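Akihiko Murakami does the equipment planning at Setar, and by September he has to say what the company will spend on robots next year. He started this round with the software.

"We ran the two-arm robot in simulation before we asked for a single quote," he says. "Trorkgate wanted a deposit on the hardware. I wanted to know what kind of gripper we needed first."

The simulator license cost $2,676. Murakami puts 60 percent of the remaining budget into the arms and base and 40 percent into grippers, spares and training. Last year he left spares out, and a broken finger pad held the team up until a Tuesday delivery from Hunard.

Kazimír Říha, who builds the simulated rooms, asked for more computing time as well. "One room doesn't tell you much," he says. "I change the floor, the walls, what's lying around, and run it again."

Simulation views, with the robot's own gripper in each:

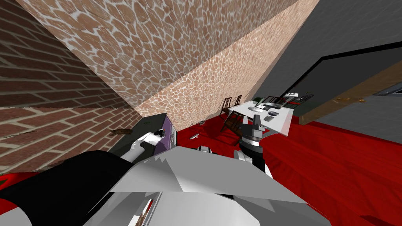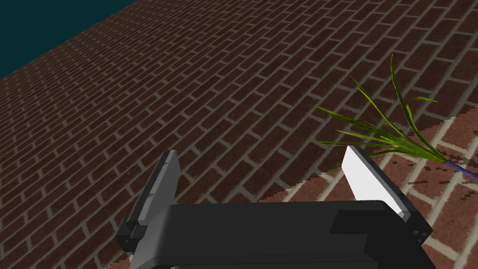
Murakami has two quotes on his desk now, one from Trorkgate and one from Petrauskas. The second is higher but includes service visits. "I'd pay for the visits," he says. "I still have to get it past finance."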